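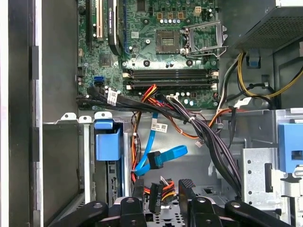
Re: [cell-users] second gripper or second arm package? Budget due Thursday

From: Mitra Tabrizi
To: cell-users list

Dear all,

Thank you for the many replies. I answer first to the message from Henddale, because it contains the questions which others also asked me in private.

> Mitra, before you put a number in the February request, can you tell us
> what the work is? Unplugging cables in an open desktop tower is not
> the same as picking parts from a tray. If it is mostly cables, I would
> spend on fingers and cameras and leave the arms as they are. Also, do
> you have a quote for the fixture plates, or do you print them yourselves?
> We paid Brastix for ours and I regret it a little.
>
> Henddale workshop

The work is mostly cables, yes. We open used desktop towers, lay them on the side, and the arms must handle the power and data connectors, the memory and the drives. The cases are crowded inside. A SATA connector is small and its cable moves when you touch it, so the position that you learned on one computer is not correct on the next one.
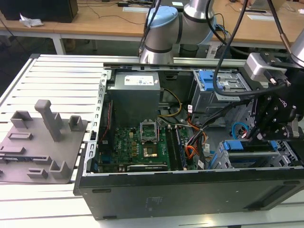
For this reason I did not ask for a third arm, even if two persons on this list recommended it. The table is already narrow for two arms and one computer lying flat. If we add one more, we must also buy a wider table, and then the room is too small. I prefer to plan for the cell we have.

About the fixture plates: we print them. The gray plate at the left side of the table is our own drawing, and I have changed the holders many times. A quote from Brastix was 1277 dollars for one plate in metal, without delivery. I don't think it is worth it while the drawing still changes. In the request I put only filament and one spare print bed.

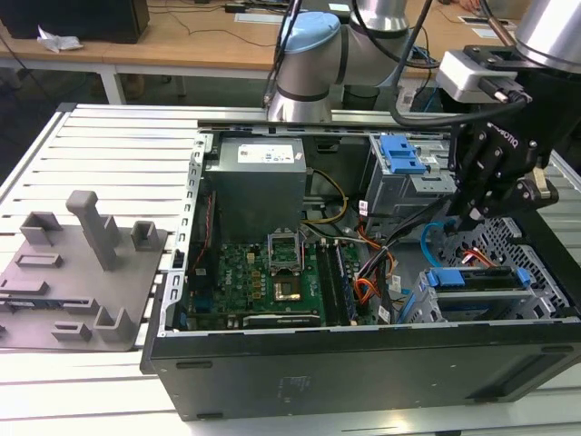 The cell with a tower on its side, printed plate at left, Robotiq gripper at right.

Now the list as I have it today. Please correct me if something is missing.

Fingers, narrow type: 3 pairs. The present fingers are too thick between the drive cages.
Wrist camera: one spare, with cable. The cable is the part I worry about.
Used towers: 33 pieces from Nudberg, mixed models if possible. They sell by the pallet, so maybe we must accept more of the same model.
Spare SATA cables and connectors: one box.
Training for new operators: 7 hours, to be done by Evangelista at our place.

The last point is the one where I expect discussion. My manager asks why we need paid training when we have the manual. My answer is that a new person needs much time to learn how to come to a connector from the correct side, and in this time the cell makes nothing useful.
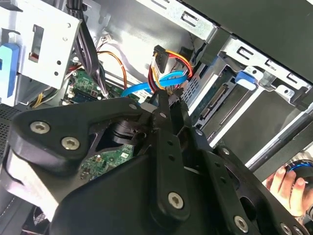 Fingers at the end of the cables, between the two drive cages.

Two questions to the list. First, does anyone have experience with narrow fingers under side load? I am afraid they bend when the connector is tight. Second, do you put the used computers under equipment or under consumables? Our finance office changed its opinion on this last year and I would like to know what is normal in other places.

I must send the request on Thursday before noon, so an answer by Wednesday evening would help me very much. Short answers are also good.

Best regards,
Mitra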